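The great word count experiment

So I finally did it. I spent all of April writing a little every single day, and I have opinions!

Some background if you're new around here. I've been "working on a novel" since before we moved to Skisarlow, and by working on it I mean I have a folder with four different first chapters in it and a map of a town. The map is great. The chapters are fine. What I've never had is a chapter two, and at some point over the winter that started to bug me more than usual.

The plan was simple. 500 words a day, any words, no going back to fix things. I didn't care if they were good. I set up a file in Cemell (the writing app I keep complaining about, yes, I'm still using it) and turned off the spell check so the red squiggles would leave me alone.

First week was a breeze. I'd get up, make coffee, type until the little counter went green, and then walk around feeling smug until lunch. By the end of it I had about 3,000 words, a bit short because of a day when I had a headache and wrote a grocery list in the voice of my main character. I'm counting it. It had a plot.

Week 2 is where it got ugly. My main character was stuck on a train and I couldn't figure out how to get her off. I wrote an entire morning's worth of her looking out the window. Then I wrote her eating a sandwich. Then the sandwich got a backstory. 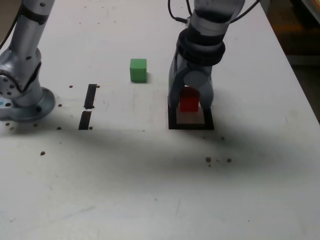

Just have the train stop and skip to the next town, Pillai wrote under my last post, readers don't need to see her find her suitcase. Which, okay, rude, but also completely right? I went back to my desk, hit return a couple of times, and started the next bit with her already standing in her aunt's kitchen. It took maybe ten seconds. I had been on that train for six days.

After that I started skipping everything. Can't figure out the argument? Skip it, write the part where they're not speaking. Don't know what's in the letter? She's read it already, she's mad, moving on. There are brackets all over the draft now that say things like [something about the roof] and I love every one of them.

My best day was 3,204 words, which I know because I took a screenshot of the counter and sent it to my sister, who replied with a thumbs up and a question about her casserole dish. I was supposed to be cleaning out the garage that day. The garage is still there.

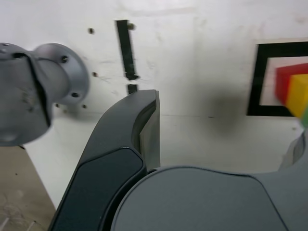
A gray close-up

What didn't work: writing at night. I tried it a few times and I'd wake up to sentences that trailed off, or the same paragraph twice. Also music with words in it. Also telling people at dinner what the book is about – it sounds so dumb out loud, and then I didn't want to touch it the next day.

So now I have a real draft of most of a book, set in a made-up town called Kisterik, and the middle is a mess and the ending is one line in all caps. I'm leaving it alone for a couple of weeks and then I'll read it straight through with a pen. If you've got a way of doing that without wanting to crawl under the couch, please leave it in the comments. And yes, I'll return the casserole dish.

Posted May 2022 in Writing, Rambling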